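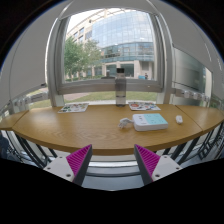 Keeping Pop in Working Order: Setup and Maintenance of a Hand-Held Gripper
Tamara Bucur
Project report, Trukthorpe workshop module
2019-05-27

1. What I was given

Pop is a hand-held gripper with a camera on it. It has two dark gray wedge fingers with magenta ribbed pads, and each finger sits on a white bracket. You carry it to a table, pick things up with it, and the camera records what the fingers did. My job for the term was to get it set up, keep it set up, and write down how, so that the next student would inherit something better than the sticky note I inherited. The sticky note said "left one drifts."

The left one did drift. So did the right one, a little less.

2. Bracket alignment

The fingers should meet along the full length of the pads. When I got Pop they met at the tips and had a polite gap at the base. I spent my first week adjusting the closing linkage, which was fine, and which after my adjustments was less fine. The real trouble was the left bracket. Its screw had been tightened with the finger already leaning, so the bracket was faithfully holding the wrong angle.

The procedure I settled on:

Open the gripper fully and back off the screws on both brackets by half a turn.
Close the fingers on a steel ruler held upright between the pads.
Squeeze until both pads lie flat against the ruler, and keep squeezing.
Tighten left, then right, a quarter turn at a time.
Take the ruler out and close the fingers against a lamp. Any light between the pads means going back to the beginning.

You will want a third hand for the tightening. I used a bench clamp with a rag in it. Before the rag I used the bench clamp without a rag, and the handle still has the marks.

3. Pads

The pads are the part that wears. Dust and skin grease fill the grooves, and a smooth plastic bottle starts to slip well before the pads look dirty. I clean them with a soft toothbrush and soapy water, and leave them overnight before refitting. Alcohol is quicker, and I stopped using it after one spare pad went stiff at the corners.

The ribs have to run the same way on both fingers. It is possible to glue a pad on upside down, and it is possible not to notice for 19 days.

4. Camera

The lens is very wide, so the picture is a circle with black corners, and straight table edges come out bowed. I reported this as a fault in my first progress note. It has been left in the record at my supervisor's request.

For checking, the useful thing is where the fingers sit in the picture. They should come up from the bottom, one on each side of the center, with both pads showing. I keep a print of a good view taped inside the case lid and compare against it after any work on the brackets. If one finger has wandered inward, the camera mount has turned, and the mount screw needs attention before anything else gets blamed.

5. The log

Readings go into Trorkudetti, the small logging script written by an earlier group. It counts every closing of the fingers. By the end of the project it stood at 1762, which includes one long evening of me opening and closing Pop while thinking about something else. I have decided that counts as endurance testing.

The alignment needed redoing 6 times over the term. Most of those came after Pop had ridden to another room in a backpack. Once I started carrying it in the Pravine case with foam around the fingers, I had to redo the brackets only after changing pads.

6. What I would do differently

I would check the brackets before touching the linkage. I would also mark the screw heads with a dab of paint on the first day, because a turned screw is then visible at a glance and I could have skipped most of Section 2.

The linkage still has a faint click near the end of its travel. I took it apart twice and found nothing. The click is written down on a new sticky note inside the case lid, next to the print of the good view, along with the size of the hex key.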